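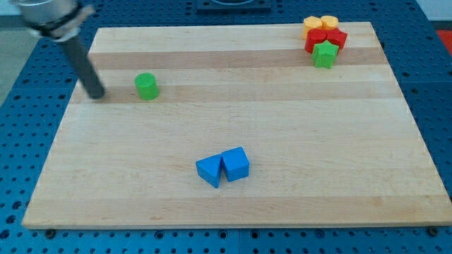

Skelusdale Film Festival Announces Lineup of Restored Features

STARKDALE, 24 March 2022 – The Skelusdale Film Festival will return to the Londoño Theater this October with 34 features and a program of restored prints from the 1970s. Passes go on sale through the festival website and at the theater box office.

The festival opens with "The Salt Road," a family drama by director Aníbal Agudelo that has not been shown in a theater since its first release. Agudelo will attend the screening and take questions from the audience afterward.

"We had only a worn copy with the last reel out of order," said festival director Ruth Condori. "Viorica Yordanov found a better one in a private collection, and she and her team worked on it for over 22 months."

Yordanov will also lead a talk on color grading for older films. The talk is free, but seats must be reserved.

Other titles include two comedies by Nevzat Ertürk, the crime picture "Nine Doors Down," and a set of short films by students from the Starkdale area. The shorts will run before the evening features and will not be ticketed separately.

Four awards will be given on closing night. Critic Elspeth Paterson heads the jury.

Nestatel is the festival's main sponsor and will again cover the cost of student tickets. Students need to show a current school ID at the box office.

The full schedule will be posted during the summer. Press passes can be requested from the festival office at the Londoño Theater.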